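Ticket 1208: Army list builder drops regiment bases when exporting a Napoleonic order of battle

Product: Larnia list builder, desktop
Module: Slaoui ruleset pack, Peninsular lists
Status: Resolved, fix in build 607
Opened: November 2021

Reported behaviour

A division with more than one cavalry brigade exports to the printable roster with the second brigade missing. The points total at the foot of the roster is still correct. On the test list the total reads 200, but the units printed add up to 163. The on-screen view shows every unit. Colour labels for the facings print as expected.

Environment

Desktop build 604, Slaoui pack as shipped in October. Metric base sizes. Custom names on two regiments. No other packs installed.

Steps to reproduce

1. Create a new army from the Slaoui pack and choose the Peninsular period.
2. Add one infantry division and two brigades of light dragoons. Leave the commander ratings at their defaults.
3. Rename a regiment in the first cavalry brigade so that the name contains an apostrophe or an ampersand.
4. Save, close and reopen the file. The fault does not occur if the list is exported before the first save.

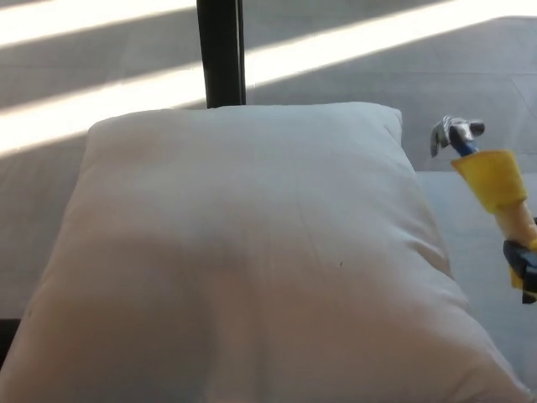
5. Export to the printable roster and compare it with the on-screen view.

Log

Entry 1. Reproduced on a clean install. Switching the paper size from A4 to A3 makes no difference, so page overflow is ruled out.

Entry 2. Reproduced with the Zulis skirmish pack. The fault is in the exporter and the ticket has been moved out of the Slaoui queue.

Entry 3. The saved file is intact. Both brigades are present with the correct base counts. The exporter reads the escaped character in the regiment name as the end of the parent group, then skips to the next division. The points total is taken from a stored field and is not recalculated – hence the mismatch.

Entry 4. Patch merged. The exporter now uses the same name handling as the on-screen view. The roster total is calculated from the printed units, and a warning appears if it differs from the stored figure.

Workaround for earlier builds

Remove apostrophes and ampersands from regiment names, save, then export. Existing files do not need to be rebuilt. Players submitting lists for the Sulum tournament should check the printed roster against the screen before sending it.

Related

Commander ratings printing in the wrong column is a separate fault and remains open.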